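Sunday, back room at Drovby

Zerix balance, drift check, continued from the previous page.

Left the balance on from the evening with the 300 g check mass on the pan and the logger taking a reading at fixed intervals. Stopped it at 9:40 this morning. The file holds 1,328 readings, none missing. Draft shield closed throughout, window shut, radiator valve at the usual setting.

Drift is almost all in the first part of the record. The reading climbs after power-on, flattens at 2 hours, and stays inside the last digit until early morning. Then there is a slow sag that lines up with the heating coming on. It does not fully recover before the end of the file. The sag is small enough to ignore for glaze batches. It is too big to ignore for the oxide additions, where the whole sample weighs less than a coin.

Repeated by hand with the 421 g brass block from the Akside set. Same direction, same shape, larger in proportion to the load. That points at span and away from zero. Zero with an empty pan moved by one digit and came back.

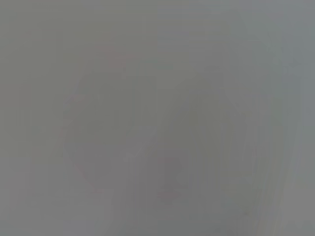
Does re-zeroing before each weighing remove the error?

It removes the zero part only. Tare shifts the whole scale up or down by a constant and leaves the slope alone, so a heavy container tared out still carries its share of the span error. For the oxides, use the lightest weighing boat we have and run the internal calibration once warm-up is finished.

Checked the feet. Left rear was slightly loose in its thread. Tightened it, leveled to the bubble, repeated the block. No change in slope, small improvement in repeatability. Left the foot marked with pencil at its present position.

Also tried the block at the four corners of the pan. Front right reads low by two digits, the others agree. Within what the Zerix manual allows. Center the load anyway.

Spreadsheet: column D was still using the old calibration factor from May. Replaced. Any batch weights copied out of D before today need redoing from the raw column. The Quiroga clear recipe is affected. The two slips are fine, they were weighed on the spring scale. 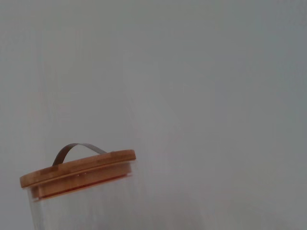 Penciled in the margin, in other handwriting: the morning sag may be the outlet and have nothing to do with the room. The heating pump shares that circuit, and the supply brick ran warm when the old balance was on it. Suggest repeating on battery before anyone moves the bench.

Fair point. Battery run set up for tonight, same mass, same interval, logger clock synced. If the sag is still there, it is temperature, and I will put a thermometer probe under the draft shield for the run after that.

Until then: warm up for the full 2 hours, calibrate, and write the time beside each oxide weight. No oxide weighing before the heating has settled.

To do: order a replacement foot, print the new factor and tape it inside the cover, redo the Quiroga clear from raw.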